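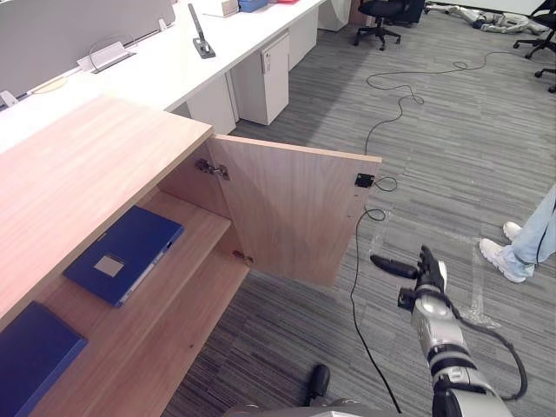
*2 min read*

**Kaltside sets aside money for a second robot, and a good deal of it is for cupboards**

April 19, 2018 - Anyone who has tried to fit out a new office will have some sympathy for the robotics team at Kaltside, who have spent much of this autumn working out what they can afford before the new financial year begins in July. The plan went up on the staff noticeboard this morning, and it makes for friendlier reading than most budgets do.

The big item is a second two-armed robot, to be leased from Cirnia for 38 weeks with an option to keep it on afterwards. Buying one outright was looked at quite seriously, but the team would like to see how the grippers hold up to everyday office jobs (opening cupboard doors, reaching shelves, handling binders and boxes) before they commit to anything longer. We think that's fair enough, having bought a photocopier in a hurry once ourselves.

What may surprise people is how much thought has gone into the furniture. Practice on doors is hard on hinges, and the plan allows for three more cabinets in light wood, along with a box of 77 spare hinges at a total of $730, all of it coming through Nasution, the same supplier who looked after the desks. There was some talk of cheaper metal cupboards, but the team wanted to stay with the sort of thing you'd find in an ordinary workplace, and they were happy to give up a new monitor or two to do it.
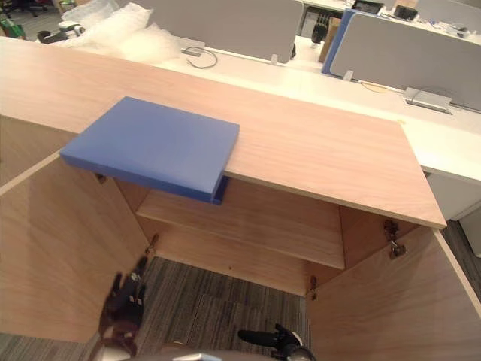 *Both doors open and a blue box on top: cabinet work at Kaltside.*

Floor space is the other worry, and it's a harder one to put a dollar figure on. A second robot needs room to turn and room for a person to stand close by, and the rows of desks were never laid out with that in mind. The favoured idea is to move part of the work over to the Danville building, where there's a big carpeted room going spare, although the power points there will need an electrician's eye first and the quote for that hasn't come back yet.

Staff who'd like a say, particularly anyone whose desk might end up shifting, can leave a note at the front counter until the end of next week. The lease papers go to Cirnia once the Danville quote is in.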